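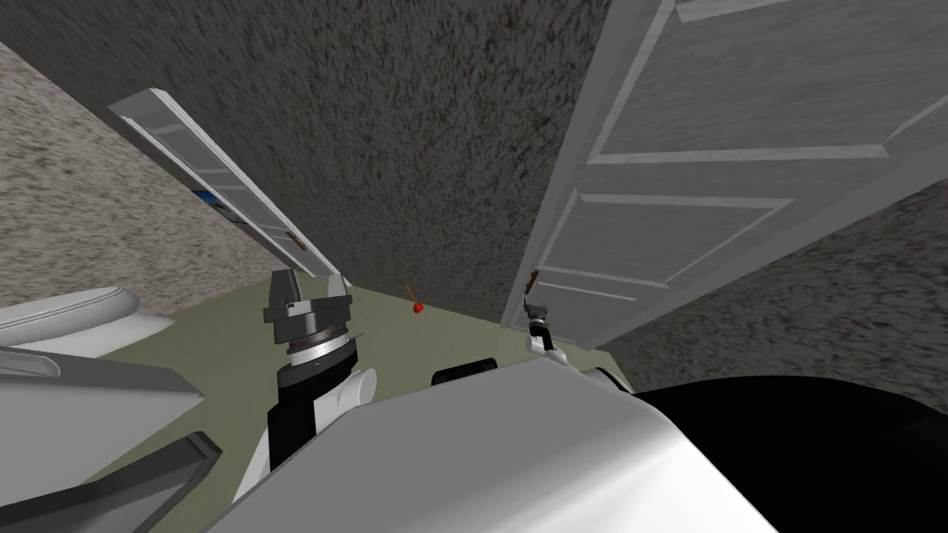 Notebooks > Poetry workshop > April

Draft 3, the river poem

Started 7:30, me and Pacita and Honeylyn. Read the whole thing out loud once, no stopping. Too long still - 80 lines and the first 30 are me clearing my throat. Pacita says start at "the ferry left its colour on the water". Tried it. Better. Annoyed.
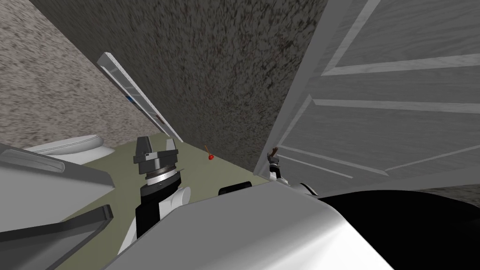

Then the middle bit, where the brother comes back. Honeylyn wants him gone alltogether. I don't, but he can't have both the coat and the letter. Pick one. Coat for now. Line breaks in stanza four are all over the place, read it again with a pencil and mark where I breathe.

Cut: "heart" (twice), "somehow", the moon.
Keep: the neighbour's radio. 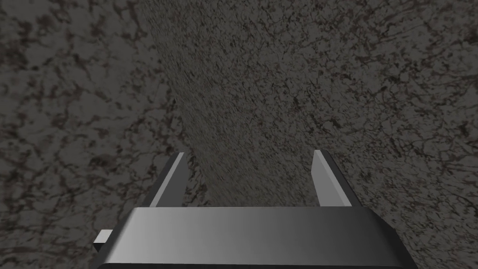

For next time

- type up clean copy, no title yet. "Trodimthorpe" is a placeholder, sounds like a cough
- Honeylyn's sonnet, she's stuck on the turn - bring the Lagman pages for her
- Primer wants poems by end of month, 3 max, one page each. River poem wont fit unless it loses another stanza
- Pacita to read hers first, we ran out of time on it agian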